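Travel Planning for Beginners, Session 4: Trains, Passes and Knowing When to Book

Welcome back, everyone! Last time we looked at choosing a base, and I promised we'd move on to getting about once you've arrived. Have your map handy, the one with Jurnton and the lake towns on it.

Start with the journeys you're certain of. If you know you'll be going from Jurnton to Stollik and back, write those down first, with the ordinary fare beside each, and only then look at passes. I've lost count of the times I bought the pass first (it feels so grown-up, having a pass) and then spent the week inventing trips to justify it. For our sample itinerary, seven days in November, the single fares come to 142 euros, and that's the figure your pass has to beat.

Do read the small print on reservations too. A pass may let you on the train without giving you a seat, and on the Arango night service you'll pay extra for a berth whatever you hold.

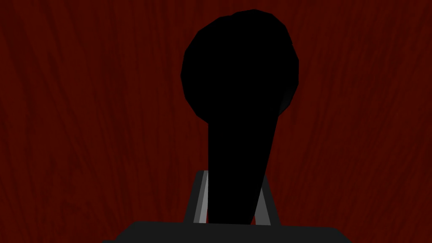
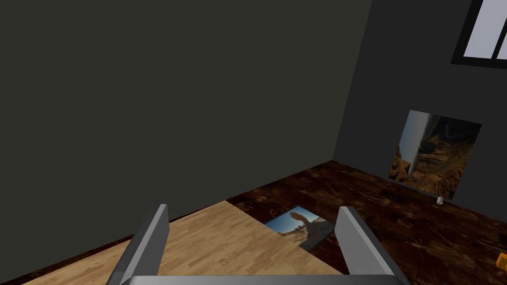
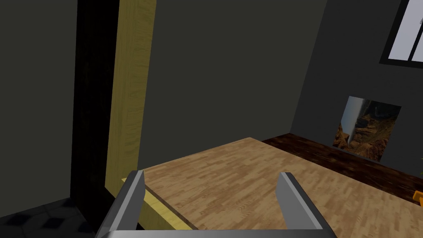

But surely it's worth paying a bit over the odds for the freedom to hop off wherever you like, one of last term's group wrote on the feedback sheet, and I do have sympathy with that! If you're a hopper-off by nature, put a price on it before you go, say the cost of one decent lunch, and allow yourself that much.

For next time: work out 2 versions of a trip from Jurnton to Dondix, one with a pass and one without, and bring your sums along, crossings-out and all. We'll be doing ferries after the tea break.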